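# Donating and Collecting Computers: Frequently Asked Questions

The Vuldale Reuse Centre accepts unwanted computers from households and small organisations, repairs those that are suitable and passes them on to residents at low cost. The answers on this page apply to desktop and laptop computers only. Televisions, kitchen appliances and mobile telephones are handled under separate arrangements at the Hundutlow site.

## Giving a computer

**Which computers do you accept?**

We accept complete desktop computers and laptops, whether or not they switch on. Parts may be missing, but the outer case must be present. We do not accept machines that have been in a fire or flood, or laptops with a swollen battery. Swollen batteries should be taken directly to the hazardous waste counter at Hundutlow.

**Do I need an appointment?**

Households may bring up to 4 machines at any time between 9.30 am and 4 pm. Anyone with a larger number should write to the donations officer, Seija Lehtinen, who will agree a delivery time. Schools and offices clearing out stock in June are asked to write as early as possible.

**Should I include the cables, keyboard and mouse?**

Please include the power cable. Keyboards and mice are welcome if they have a USB plug. We have no use for printer cables or telephone leads.

**Can you collect from my home?**

Collection is available within the Vuldale boundary and in the Sepúlveda Road estate. The charge is £17 per visit, whatever the number of items. Machines must be on the ground floor and ready to carry.

## Your information

**What happens to the files on my computer?**

Every drive that we receive is either wiped with approved software or destroyed. No member of staff opens or copies personal files. Drives are recorded in the Plelter register under the number printed on your receipt, and the entry is kept for 4 years.

**May I remove the drive myself?**

Yes. A desktop computer should be switched off at the wall and unplugged before the side panel is opened. The drive is normally held in a bay by screws, or by a plastic bracket that releases when pressed or slid. Please leave the bracket in the case, as replacements for older models are difficult to obtain.

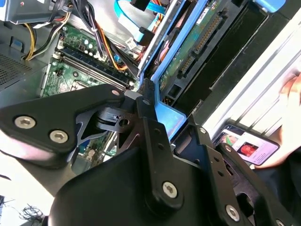

*Blue plastic drive-bay bracket in an open desktop case.*

If you are unsure how a drive is released, please leave it in place and tell the receiving desk. Forcing a bracket can damage the cage behind it, and a machine with a damaged cage is usually broken up for parts.

**Can I have a certificate of destruction?**

Certificates are free to households on request. Organisations pay £4 per drive. Requests must be made on the day of donation and cannot be added to a receipt afterwards.

**Can I get my files back after donating?**

No. Once a receipt has been signed, the machine and its contents belong to the Centre. Please copy anything you wish to keep beforehand.

## Receiving a computer

**Who may apply?**

Any resident aged 17 or over may apply, as may a parent or guardian on behalf of a younger child. Applicants receiving housing support are given priority. We had 300 computers available last year and demand was higher than this, so a wait should be expected.

**What is supplied?**

Each desktop comes with a screen, keyboard, mouse and power cables. Laptops come with a charger. All machines have an operating system, a web browser and a basic office package installed.

**Is there a guarantee?**

Faults reported within 4 months will be repaired free of charge, or the machine will be replaced. Accidental damage is not covered.

**How do I make a complaint?**

Complaints should be addressed in writing to the centre manager, Marjatta Rantala, quoting the receipt number. A written reply will be sent within 17 working days.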